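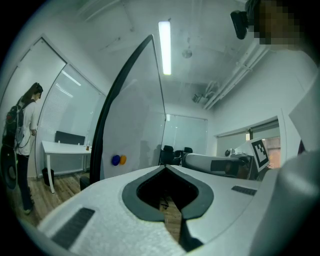
Does a whiteboard help you keep a room in order? Mine has helped for a week at most, and then it turns into a wall with old writing on it.

Search the diary Go

2 min read

August, a little after nine at night

Soo-ah Ham has talked me into another one. She swears by the board in her place on Ostora, with magnets for what's done and what isn't, and she says the trick is to look at it before you put your bag down. I have my doubts. I looked at mine plenty last spring and still had 27 library books in the hall.

The new one is a Gollska, 60 by 33 inches, and it cost more than I'll write here. The box promised "a calmer room." It's a board. The room has the same chairs in it and the same floor I need to sweep.

I spent most of an hour deciding what to put up. Trash night, the dentist, the light bill. Then I wrote "clear out backpack" and rubbed it off again, as I'm not going to do it and I don't need it staring at me.

Soo-ah says give it a month. Fine. I'll give it till the marker dries up. I did buy extra magnets, so I suppose part of me believes her.

Recent entries
The Stovska shelf, again
Why I sent back the Wuisan lamp
Sweeping before breakfast, day four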